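Trekholm Two-Arm Folding Bench

If you pack small orders by hand, you already know how much of the day goes into making up boxes. The Trekholm is our answer for shops that fold up to 200 mailers a shift and would like their people doing something nicer with their time. It comes as a complete bench, with both arms, the front rail and the walls, and it learns your carton from a set of folds that you guide it through yourself. 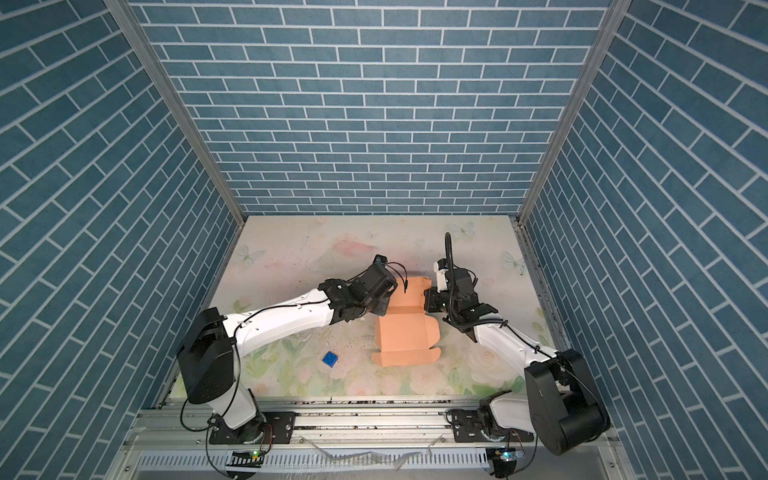
Trekholm bench working on an orange die-cut mailer.

Kobina Alhassan, who designed the rail, wanted it to be easy to live with, so each arm sits on its own mounting plate and can come off for service without disturbing the other (a nice thing on a busy Sunday!). Changing over to a new carton size takes 15 minutes once you've done it a time or two.

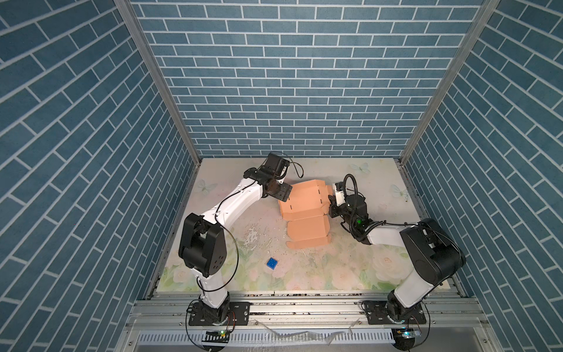 Cartons are where most of our customers' questions begin, and we're always glad to talk them through. The bench likes a die-cut blank that arrives flat, with clean creases and no glue. Slots like the four in this orange-brown box are fine, and so are narrow side flaps, as long as the board isn't badly warped. Send us 4 blanks of each size and Kwabena Kyei will try them on our Drimel test bench and write back with what he found, good or bad.

Grippers are replaced every 2,000 boxes, and spare pairs ship from our Addo store.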